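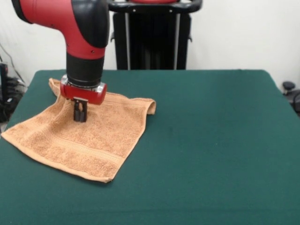 Mon 17 August

Up at seven, raining. Spent the morning on towels. The brown one with the woven band near the hem is still the awkward one. The top edge bunches up and the corner curls over on itself, and if you don't get that flat first the fold comes out crooked whatever you do afterwards. Thirds would probably suit it better than halves. I might try that tomorrow.

The green cloth could do with a wash as well. It creases towards the front and I noticed a few specks on it. Cold wash, I think, as I don't want it to shrink.

Tsutomu Noguchi rang at 11 about the shelf for the airing cupboard. He can do it for 19 pounds if I buy the brackets. Said yes. It needs to be deep enough for bath towels, which the last one wasn't. That has been annoying me since March.

Udon was sick on the landing, then ate a full dinner. Walked him to the post box and back between showers.

Leftover soup for tea. Read three chapters and gave up on the fourth. Must buy pegs.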